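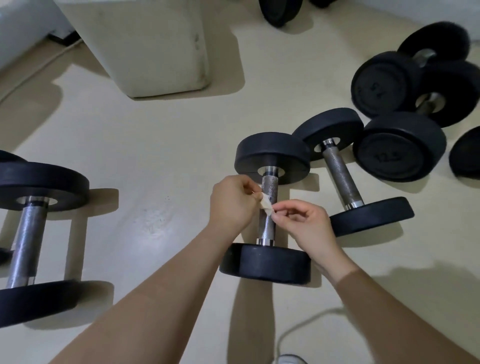

Tissue on the knurled grip, from the dumbbell wiping task.

Ernum wipe subset, README (04/03/2018)

G'day, and thanks for grabbing this! I put Ernum together to see whether a policy trained on head-view footage of people cleaning gym gear can learn when to let the off hand do the holding. It covers 125 episodes across 2 tasks, and I've labelled each one with a grip phase and a wipe phase.
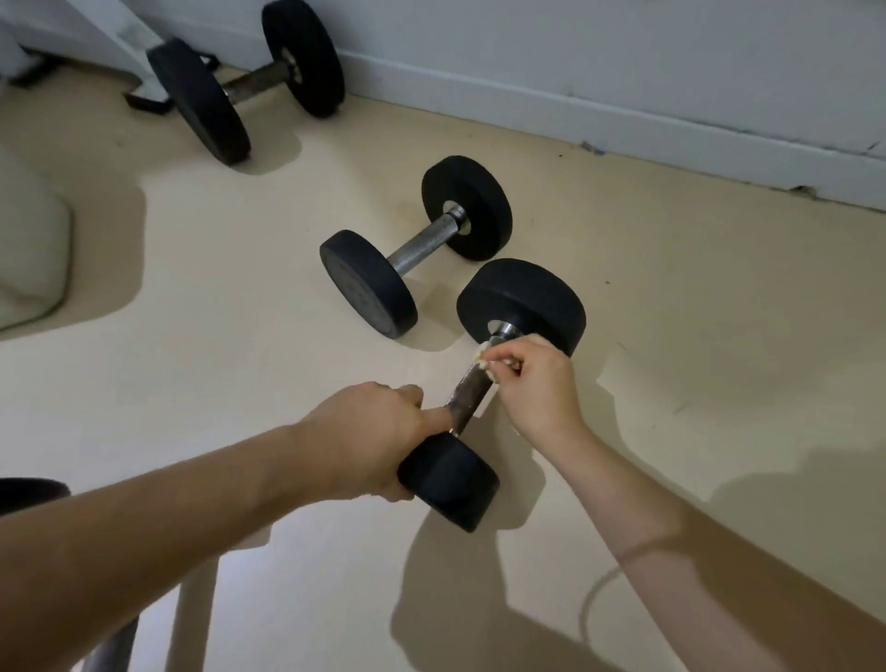 Grip phase is the label I argued with myself over the most. I ended up starting it when the fingers close on the weight, so a moment like the left hand curled around one end while the right pinches the wipe against the handle gets both labels at once (yes, they overlap, please don't "fix" it!). Colour is left uncorrected.

My Aidoo baseline does better with both labels than with wipe alone, though it still loses track when the forearms cover the handle. I trained it 4 times with different seeds and the logs are in the results folder.

Still to do: tidy up the Clastero loader, which chokes on long file paths.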